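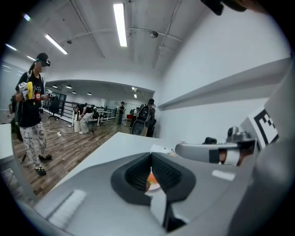 Cumard Owners' Club — minutes of the December meeting

Started 7.30pm, a bit late, heating off till nearly eight. Yogesh Dwivedi in the chair. Apologies as per the sheet.

1. Last minutes
Agreed. One correction — the tow bar talk was on the Cumard estate, not the van. Signed.

2. Matters arising
Spare wheel carriers: Zenholm have finally replied. They will do another batch but want the order in one go, no drip feeding. Names to Yogesh please, with chassis number, becuase the bracket changed part way through production and the early one won't fit the later floor.
Workshop manual scans — still missing the wiring pages for the diesel. Anyone with a clean copy, bring it along, do not post it.

3. Money
Balance stands at £1,237. Hall hire paid to spring. Insurance for the summer show not in yet, expected to be the big one. Question from the floor about putting subs up. Left as they are for now, look again after the show.

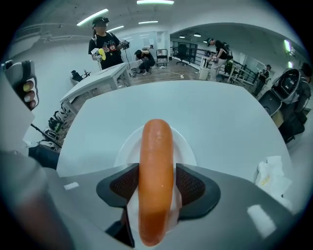
4. Towing weights
Long discussion. The handbook gives 700 kg unbraked for the saloon, the plate on several members' cars says something else. Yogesh's view is go by the plate, always, and ring the insurer if in doubt. Others felt the handbook was a misprint that got carried over into the second edition. No vote taken. Agreed to put a short note in the newsletter telling people to check their own plate before hitching up anything. Also noted the Ondik trailer sockets wear badly on the left hand pin, smear of grease helps.

5. Tyres
Original size getting hard to find. Dubey still list it but only in the winter pattern, and the price has crept up again. Two members have gone one size wider on the standard rims, no rubbing reported on the front, slight catch at the back with a full boot and three passengers. One had an advisory at MOT for it, the other didnt.

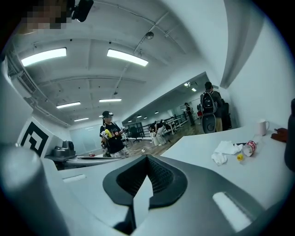
Speedo will read slightly out on the wider tyre as well, so worth checking against a sat nav on a straight road. Members wanting to change should tell their insurer first. Yogesh to ask Dubey if they would do a club price on a set of four plus spare, and what the wait is.

6. Summer show
Same field as last year if the farmer agrees. Gate on the lane side only, other one is too soft for anything heavy. Concours classes cut to 3, too many cups and not enough cars. Autojumble pitches free to members, 2 per household at most.

7. AOB
Club jackets — leftover stock, mostly small. Half price.
Lost: one 17mm socket, deep, after the brake evening. Return to the tool box please.
Front hub puller is out on loan, next in the queue to collect in January.

Closed 9.40pm. Next meeting January, usual time, side door.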